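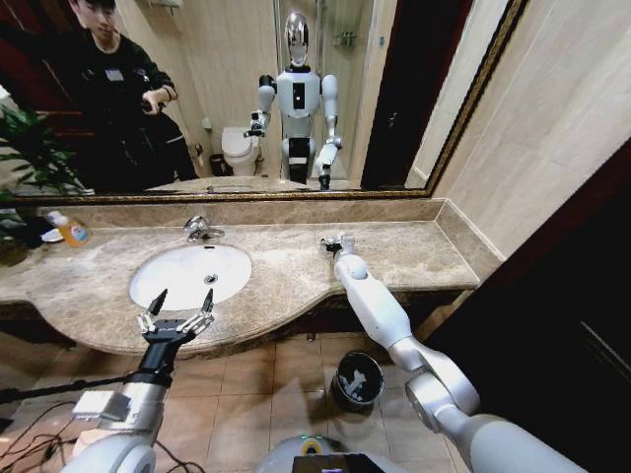
Marble vanity and gold-framed mirror in the bathroom

Udby Travel Club, minutes of the planning meeting, 6/22/26

Present: Houda Slaoui (chair), Farzana Memon, Haris Kakakhel, Azucena Quintero (minutes). Tiburcio Valdovinos sent his regrets and a very kind note about the April trip.

Houda welcomed everyone and thanked Farzana for the almond cookies, which went quickly. The April minutes were approved with one spelling fix.

Fall golf and spa week in Arkport: Haris has heard back from the Prumska resort, and they will hold 21 rooms for us with breakfast and one round of golf each. The deposit is $2,188, and after a good long chat about sea views we agreed to pay it.
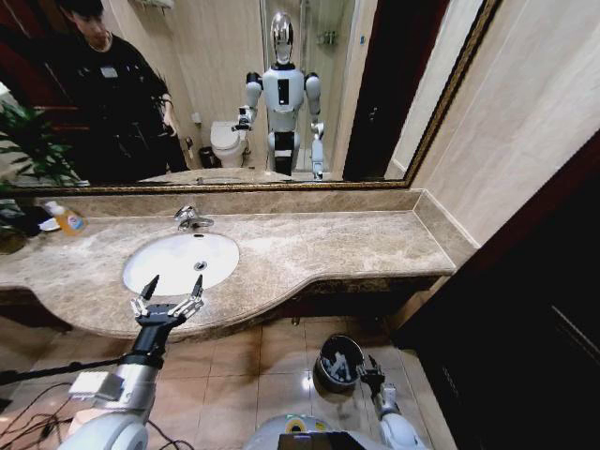 Farzana asked whether non-golfers could swap their round for a spa morning, and Haris will call and find out. The airport shuttle seats 55, so there is plenty of room for clubs and suitcases. Azucena reported $221 left over from the Trujillo weekend, and it will go toward the welcome dinner.

Action: Haris to send the deposit and ask about spa swaps. Houda to write to Tiburcio with all the news.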